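Kitchen bench, Kivwood – notes on racks and sink
February 18, 2018
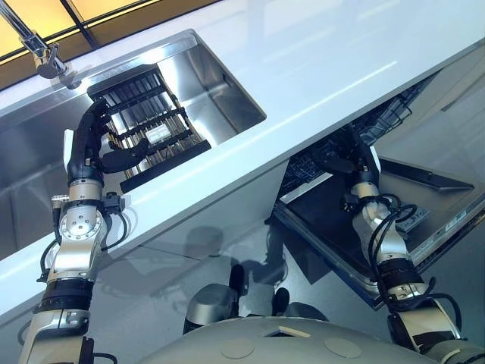
Drying rack from Clekex is 33 cm long and fits the basin with room at both ends. The slats hold water on their undersides, so tilt it over the sink before putting it back on the worktop. Left flat, it still dripped after 18 minutes.

Dishwasher: upper rack runs freely as far as the stop. Rinsed the filter and refitted it. Total on the cycle counter is 1,715, nearly 150 of those since December. The Botau tablets leave a film on glass; go back to the old powder and compare.

Worktop shows every splash under the ceiling lights. Wipe with a damp cloth, then a dry one – the Mekonnen spray smears.

To do: descale the tap, check the door seal, order rinse aid.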